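### 4.2 Do successors really turn on their patrons?

The claim that governors routinely betray the people who put them in office is repeated so often that few studies bother to test it. Schwerdtfeger's account of Ustedby treats the break as almost a law of nature: the new governor wins, waits a few months, then opens the books on the old one. We are less sure. Her evidence comes largely from newspaper reports, and newspapers have little reason to cover a handover that goes smoothly.

We coded 278 handovers between governors of the same party. In 80 of them the outgoing governor had openly backed the winner, and only 16 of those pairs fell out in public during the first term. That is a good deal lower than the press would suggest. It may also be too low - a quarrel kept inside the party leaves no trace in our sources, and the Purmont records are thin before the boundary changes.

Nor does an audit prove a betrayal. In Brandes the new governor ordered one in May, and it was widely read as an attack, yet the law there requires a review whenever debts pass a set limit. Cernetti is harder to explain away. Its audit was optional, the leaks were well timed, and the former governor's allies lost their posts soon after. Even so, one clear case is a weak basis for a general rule (Figure 3).
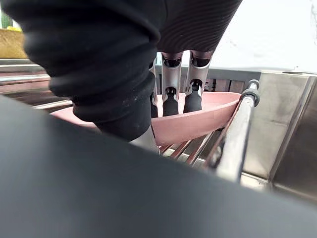

A fairer test would compare these pairs with governors who owed their predecessors nothing, and we turn to that group in the next section.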